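From: Saodah Lumenta
Date: 08/11/2019
Subject: Re: [household-manip] Dishwashing, tidying, and what counts as "done"

Replying below the quote and trimming the parts on funding.

> I keep hearing that a general kitchen helper is close. We saw the
> Trenwood video, the one with the drawer, and my manager now wants a
> date from me. My own view is that the grasping is mostly solved and
> what remains is integration. If a hand can hold a cup it can hold a
> spoon. Could someone who runs hardware every day say where the
> remaining work is? I would also like to know what a fair chore
> benchmark would look like. Ours is pick, place, repeat, and we pass
> it at a rate I am happy to defend.
>
> Second question, for the shop-floor people: does any of this carry
> over to kitting and bin loading, or are those separate problems?

I disagree with "if a hand can hold a cup it can hold a spoon." The statement is fine for holding. It fails for putting away, and putting away is most of tidying.

Take utensils. A whisk on a flat table has a handle that rests low and a balloon of wire that props up the other end. The handle is a reasonable grasp target. The balloon is a poor one for a depth sensor, which reads the wires as noise or as the tabletop behind them, depending on the angle. So you plan on the handle and accept that you know little about where the far end is. After the lift you have a long object held at one end, with a pose you estimated before contact. Contact changes it. In our logs the in-hand rotation between closing and lifting is the largest single error source for this class of object, ahead of calibration.

Then the rack. A slot a little wider than the handle wants the long axis close to vertical, which for an object picked up flat means a large wrist rotation over a cluttered table. Many arms run out of joint range there and have to regrasp. A person does this in the fingers without noticing. Five-fingered hands can do it in principle. On our bench they do it in a minority of attempts, and I would not put the routine in a demo.
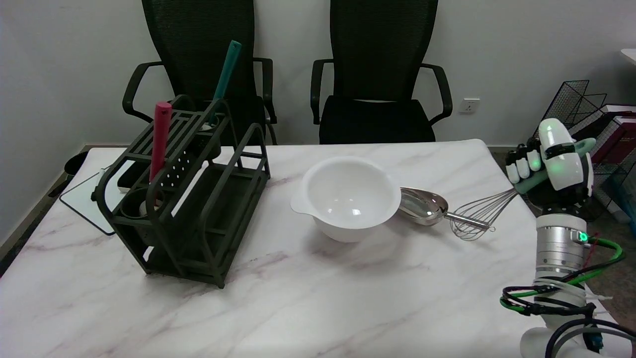 Is a multi-finger hand worth the trouble for putting utensils away?

For a fixed set of utensils, a parallel gripper with a compliant pad and a good regrasp station is cheaper and fails less. The hand starts to pay off when the same machine also has to open a jar, turn a knob and pick up a cloth, and when you cannot add fixtures to the room.

That is my working position and I would change it for data. What I have seen presented so far is single successes.

On the numbers. Between our site and the Lodow group we have 1,906 logged attempts at "take utensil from table, store upright." The set is uneven: too many spatulas, not enough wire tools, and the early runs used an older finger controller, so I won't post a pooled success rate. Two things are stable across the whole set:

1. Failure at insertion is more common than failure at pickup.
2. When insertion fails, the tool usually ends up leaning across the rack and blocking the next slot. Errors are not independent, and per-item rates overstate what you get on a full table.

The second one is why I don't like pick, place, repeat as a benchmark. If an operator resets the table after each attempt, you have removed the part of the chore that a household would care about. Our current protocol is 40 minutes, no resets, mixed items, and the score is the state of the table and the rack when the clock stops. Human interventions are logged with a cause code. A dropped item stays dropped unless the robot picks it up. Scores fell sharply when we switched and I consider that the protocol working.

Some details, as people have asked off list:

Shiny metal. Scoops and ladles give us bad depth on the curved part under ceiling lights. Polarizing filters help a little. Training on our own lighting helped more, and then did not transfer to the Lodow bench, which has windows.

Bowls. A mixing bowl is an easy grasp at the rim and an awkward one to set down, as the hand's own fingers end up under or inside it. A pouring lip also breaks the symmetry assumption that a lot of pose estimators make for round objects.

Cables. External bundles on the forearm limit wrist rotation well before the joint limit does. Put the bundle in your collision model, with slack. We did this late and it explained a month of odd stops.

Finger wear. The Mühlbauer tendons on our older hand needed retensioning every four days of full use. Budget for it.

On the shop-floor question: partly. The people at Brulport run bin loading with known parts and see roughly 3,000 cycles between stops. They get there by controlling presentation, so parts arrive in a tray, in one of a few poses, under fixed light. Their perception stack would not survive a kitchen drawer and has no need to. What does carry over is recovery logic and the habit of logging why a stop happened. Kitting with loose parts is closer to our problem, and their rates on it look closer to ours.

As for a date to give your manager, I would give a task list with conditions attached. Clearing known rigid items from a table into a known open rack, supervised, slowly: feasible now with engineering time. The same with unknown items and unsupervised: no. Anything with wet dishes or cloth: I have no basis for an estimate.

I can share the cause codes and the protocol document, but not the video, until the Lodow side signs off. Write to me directly and say which hand and controller you are using, otherwise I'll only have to ask.

Saodah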